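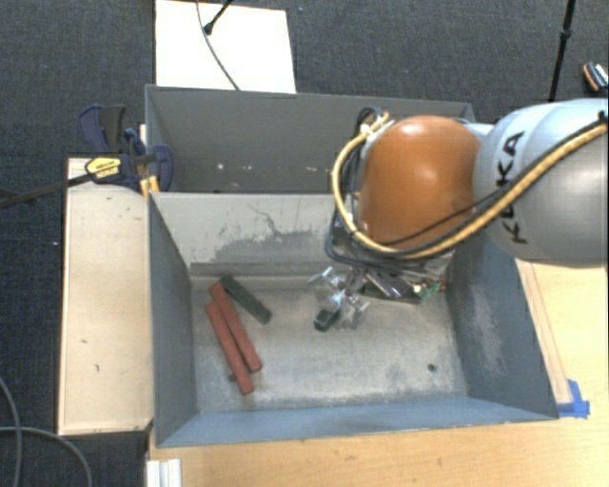 Bin transfer method: project meeting

March 31, 2019
Minutes taken by Dardo Navarrete

1. Previous minutes

Accepted with one correction. Item 4 should read "grasp score", not "grasp force". Force is not recorded in the Trellden logs.

2. Results of the self-labelling runs

Csaba Szűcs reported on the comparison between the hand-labelled set and the self-labelled set. In the self-labelled runs the arm picks a block, the gripper is closed a second time after the lift, and the finger gap at the second closing decides whether the attempt is stored as a success. There is no human check on the label.

The self-labelled set now holds 361 attempts. Of these, 37 were found to carry the wrong label when Csaba went through the logs by hand. Most of the wrong labels were failures stored as successes, where a block was held by one corner and dropped during the move across.

The model trained on the self-labelled set ranks grasps in nearly the same order as the hand-labelled model when blocks are well apart. The two differ when long blocks lie side by side. In that case the self-labelled model prefers a grasp near the end of a block, and the hand-labelled model prefers the middle. Csaba's view is that the end grasps are easier to close on but worse to carry, and that the label does not see the difference because it is taken too early.

Dardo asked whether the difference could come from block colour. Csaba said the input is depth only, so colour cannot enter directly. Dardo accepted this but asked that it be stated in the write-up.

Agreed: the label is to be taken at the end of the transfer, above the second bin, and not straight after the lift. Cycle time goes up. This was considered acceptable.

3. Grasps near the bin walls

Attempts within a finger width of a wall are still treated as a separate class. The planner rejects most of them on clearance between the tool and the wall before the model is asked for a score. Csaba noted that the set therefore says very little about wall grasps, and any claim in the report should be limited to the open part of the floor.

Dardo proposed tilting the tool away from the wall by a fixed angle and trying again when a grasp is rejected. Csaba preferred to sample the angle, as a fixed value would put a bias in the data that would be hard to take out later. There was some discussion of whether the Pustar planner can return a reason code for a rejection. It can, but the code is dropped before logging.

Agreed: keep the reason code in the log from the next run onward. Tilt sampling is to be tried on a short run first. No change to the main data set until that has been looked at.

4. Depth readings on the bin floor

The floor plane fit is drifting between runs. Residuals are higher over the worn areas of metal than elsewhere. Csaba has been refitting the plane at the start of each run, which hides the drift but does not explain it. Dardo suggested saving the raw depth map of the bare floor before loading so that the fits can be compared.

Painting the floor was raised and left. It would make the new attempts hard to compare with the old ones.

5. Bin position

Calibration was repeated after the bins were re-clamped. The offset had changed by less than the tolerance in the method sheet, so earlier attempts stay in the set. Any future shift above tolerance starts a new batch number.

6. Report

The draft for Craddock is due in August. Section 3 (labelling) will need rewriting following item 2. The Flarkdale results are to be kept in an appendix, given that they used a different gripper and cannot be pooled with ours. Csaba objected to the word "autonomous" in the title while the bins are still being swapped by hand. Title left open.

Actions

- Csaba: move the label step to the end of transfer; repeat the side-by-side test with both models.
- Csaba: list the wrong labels by type and add to the appendix.
- Dardo: restore reason codes in the log.
- Dardo: short run with tilt sampling, 59 attempts, same block set.
- Dardo: raw depth map of the bare floor before each run.
- Both: comments on draft section 3.

Next meeting to be set once the tilt run is in.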